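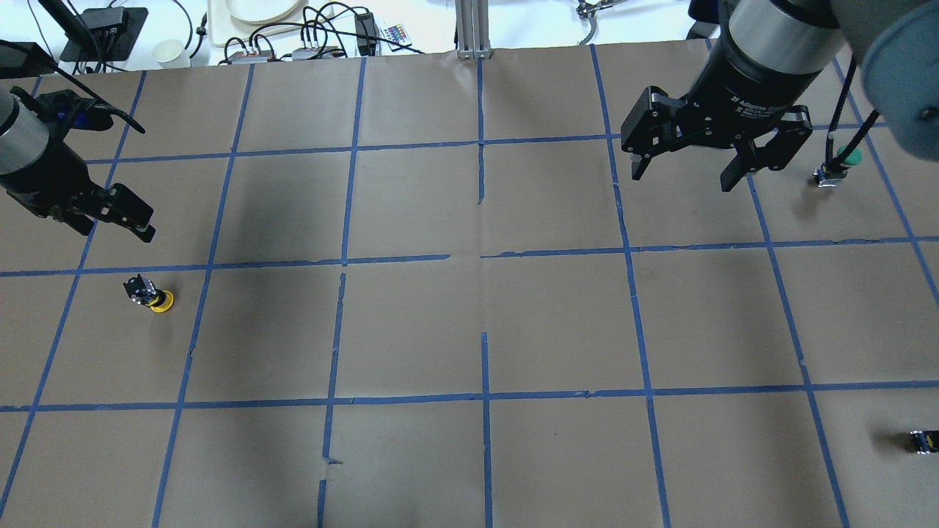

TRURHOLM, March

Brakura's solvent recovery unit ran for 29 days this period with one stop, a blocked feed filter. We processed 293 tons of mixed plastic film and sent five batches of recovered oil to Hirnbridge for testing. Chlorine was above the agreed limit in one batch, and it was returned.

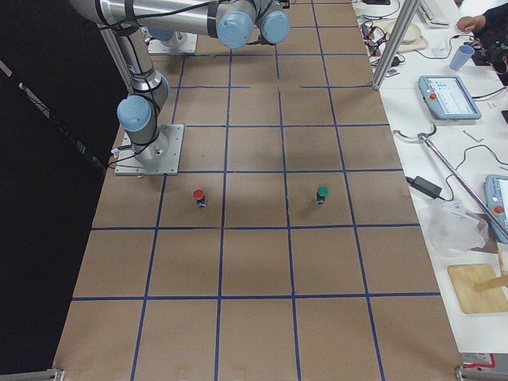

Domenica Stöckli asked whether the returned batch counts toward the grant target. It does not, and the total above leaves it out.

**Costs and schedule**

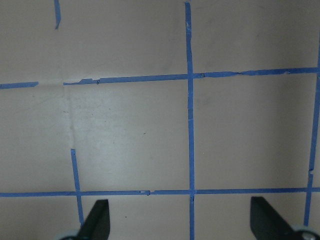 **Permits**

The storage permit is still with the county. We expect to need seven more weeks before the second tank can be filled.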